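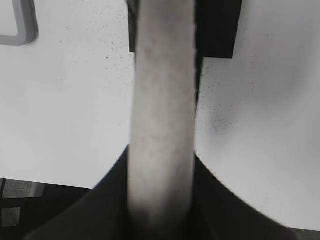

# Krümel, Flecken, Grauschleier: helle Arbeitsflächen

Eine weiße Tischplatte ist eine Entscheidung fürs Leben, und zwar fürs Putzen. Auf Eiche verschwindet der Abrieb einer ganzen Werkstattwoche. Auf Weiß meldet sich jedes Körnchen einzeln.

**Erst trocken, dann feucht.** Wer mit dem nassen Lappen anfängt, macht aus Pünktchen Schlieren. Also Handfeger oder weicher Pinsel, immer von hinten nach vorn, in die Kehrschaufel. Pusten gilt nicht als Reinigung.

**Graue Schleier** gehen meist mit lauwarmem Wasser und einem Tropfen Spülmittel weg. Bleibt etwas, hilft ein Brei aus Natron, an einer Ecke getestet, die ohnehin keiner mag. Scheuermilch bitte im Schrank lassen – matte Stellen wachsen nicht nach.

**Stangen und Rohre** vor dem Hinlegen abwischen, einmal der Länge nach, und den Lappen zwischendurch wenden. Metallisches danach trockenreiben. Ghada Sleiman legt bei sich eine alte Wachstuchdecke unter, was klug ist und leider aussieht wie Kaffeefahrt.

**Dunkle Klötze und Unterlagen** anheben und nicht schieben. Was darunter klemmt, schleift mit, und das Ergebnis begleitet einen dann jahrelang im Streiflicht.

Zum Lappen noch: Mikrofaser ohne Weichspüler waschen, sonst schmiert sie. Ich habe 4 Stück im Umlauf, von denen einer immer verschollen ist. Dienstags ist Waschtag, theoretisch.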